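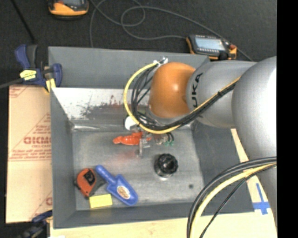 Attachment 1: gray metal bin on the wooden board, contents near the middle and in the lower left corner

Ticket 763: Gray bin rocks on its board and small parts drift
Site: Irkside, ground floor
Reported by: Brahim Abou Zeid
Opened: April 13, 2021
Priority: Normal
Status: Closed

Problem as reported
The large gray bin does not sit flat on its wooden board. Press on the left wall and the opposite corner lifts, then drops back with a knock. Small plastic pieces placed in the middle end up against one wall by the end of a shift. We want them to stay in the middle where they are easy to reach. The bin was fine until the board was swapped.

Steps already tried by reporter
Turned the bin end for end. Still rocks, same corner of the board.
Wiped the underside of the bin. No change.
Pushed folded cardboard under the low corner. Stopped the knock for one day, then the cardboard went flat.

Reply from Otia support
Please empty the bin, lift it off and lay a straightedge across the board both ways. Then do the same on the bare floor under the board. Let us know the largest gap you find and where it is. Please also check that the bottom of the bin is not dented. Don't screw anything down yet.

Update from Brahim
Bin bottom is flat, no dents. Floor is flat too. The board has a 5 mm gap under the straightedge along the back edge, so it is the board that has warped. It was stored leaning against a wall in the McKinnon storeroom before we got it. The straightedge is 1000 mm long if that matters.

Reply from Otia support
It's long enough. You can try turning the board over and leaving weight on it overnight, but 5 mm is a lot to take out that way. We suggest a replacement. Store the new one lying flat. In the meantime use hard plastic shims under the board, not cardboard, and don't put shims between the bin and the board or the bin will slide.

Update from Brahim
Turned it over and left 40 kg on it overnight. Gap went down to 3 mm and was back to 5 by the afternoon. Ordered a new board from Tanik. Shims are in for now and the knock has stopped. Parts still creep a little toward the back wall.

Update from Brahim
New board arrived and is in place. Checked it both ways before putting the bin back, no gap I could get a fingernail into. Bin does not rock from any corner. Left a handful of the small plastic pieces in the middle for two full shifts and they were still there both times. Old board is marked and set aside for cutting up.

Resolution
Warped board replaced. Bin and floor not at fault. Shims removed and returned to the drawer. Closed with reporter's agreement.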